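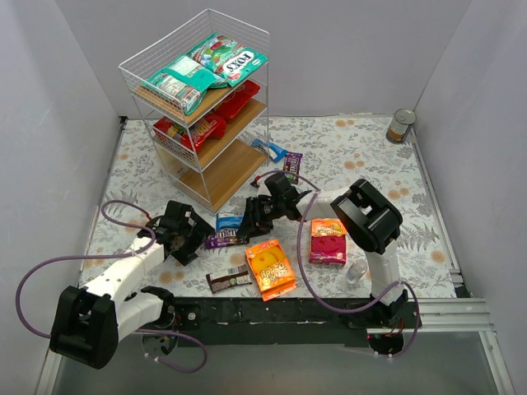

Issue 80, page 34

Two Arms and a Candy Shelf
A shared workshop in Bovthorpe is teaching a pair of small robots to put groceries away

The bench at the back of the Clovham workshop used to hold a drill press. In May the members voted to move the press next to the lathe and give the spot to a robot project they call Lagman. It has pale gray walls on the left, right and back, and a black rail across the front where two white arms are bolted down.

The job they picked is stocking a shelf. A white wire unit with three tiers stands toward the back, each tier lined with light wooden boards. The arms are supposed to pick up candy and snacks from the mat and set them on the boards without knocking anything else over.

Candy was a practical choice. M&M's packages are soft and change shape when the gripper closes on them. Sour Patch Kids come in boxes with flat sides and corners, so the fingers have to line up with them first. A crumpled wrapper is harder than either. The group throws in a tin can and a clear plastic cup as well, and the cup still causes the most arguments. The depth sensor the group first bought could not find it at all.

The mat is a tablecloth with gray ferns and small orange-peach flowers. The first one was plain black. The software learned to find things on plain black and got lost on anything else, so the members changed to a pattern and started over. They lost two weeks of work and say they would do it again.

Parts came to 2340 dollars for the pair, with the motors taking most of it. The motor controllers are Civby boards, bought secondhand and reflashed. The black joint housings were printed in the workshop, and the elbow went through several versions before it stopped cracking at the screw holes. Cables were the other long fight. The purple ones are left in wide loops outside the arms. Tighter runs looked better and pulled loose at the wrist.

A person guides the arms through each move by hand controls, and the recordings are used to train the software. The log stood at 1283 recorded moves on 11 Oct 2022. Nearly 225 of those were thrown out, mostly for dropped packages.

On its own, the left arm now does well with boxes. The right arm is slower and tends to stop short of the shelf. Both have trouble when they reach for things lying close together, and for now the software makes one wait while the other finishes.

The next change is a softer pad for the gripper fingers. After that the group wants to try canned soup, which will mean stronger shoulder motors and another vote on money.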